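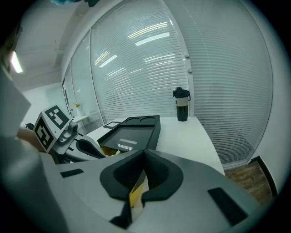 The long table by the window

White table, white blinds, and the black tray with its two round recesses at the back. The tall bottle with the beige band stands farther from us, with its lid and carrying loop.

Home – About – Rooms – Gallery – Visit – Contact

A few words about this page

My name is Yee-man Yu and I look after the pages for our rooms at Niltgate. Several people wrote to ask what the rooms look like before they book a place at a table. I am not a professional writer and English is my third language, so please forgive me if some sentence sounds strange. I have tried to keep every note short, and I add some practical matters which visitors ask for again and again.

We use the rooms for bench work, for small repairs and sometimes for quiet reading. A new member pays 69 pounds for the season, and this includes a shelf with a name card. Tea is included also, but milk is not, as we could never agree who should buy it.

The blinds

The window blinds are white with horizontal slats, and they take up most of the view from the table. I like them very much in winter, when the lamps of the ceiling make bright marks across the slats. Siu-ming Leung prefers them fully open. We have agreed that the person who arrives first may decide, and the others should ask before they change it. Please turn the slats slowly. The cord on the far left blind was already repaired one time, by the people from Horrocks, and they told us that the old part is difficult to find now.

The tray

A black tray is useful on a white table – one sees it at once, and small things do not disappear so easily. The surface is flat and it shows the reflection of the lights, therefore also every fingerprint. For wiping we keep soft cloths in the cupboard next to the door. Kindly do not use the green sponge, it is for the sink only.

If you bring your own tray, please write your name on the underside. In July we found three which looked the same, and it took us a whole afternoon to return them to the right owners.

Drinks on the table

Bottles with a lid that closes are welcome at the table. Open cups should stay on the side shelf. This rule is older than me and I did not like it in the beginning, but then I spilled coffee on my own notebook and I have changed my opinion. A carrying loop is practical as well, for there are hooks along the corridor wall and you can hang the bottle there while you work.

The floor and the wall

In the corner on the right you will notice a piece of the floor, brown with a wood pattern, and the white wall beside it. Chairs with hard feet leave lines on this floor. We bought felt pads from Inero, and the box is on the lowest shelf. When a pad becomes thin, please take a new one and press it on firmly for a minute.

The light

The light panel in the ceiling is quite strong. Some members find it too much in the evening, and for them we have small table lamps which can be borrowed. Please sign for the lamp in the blue book, with the hour of return. Last season we noted more than 433 loans in that book, so you understand that we need a clear handwriting.

How to book a place

Write your name on the list at the entrance or send us a message through the contact page. A place is kept for nine minutes after the hour, and then it is given to the next person on the list. The door code is sent only to members. If you have forgotten it, ask Siu-ming, who keeps the key cards for the building as well. Visitors from our sister room at Numport may come on the same conditions, but they should bring their card.

More pictures will follow when the second room has been painted. The colour is not decided yet – there are two opinions, both of them rather loud.

Last updated: February 2021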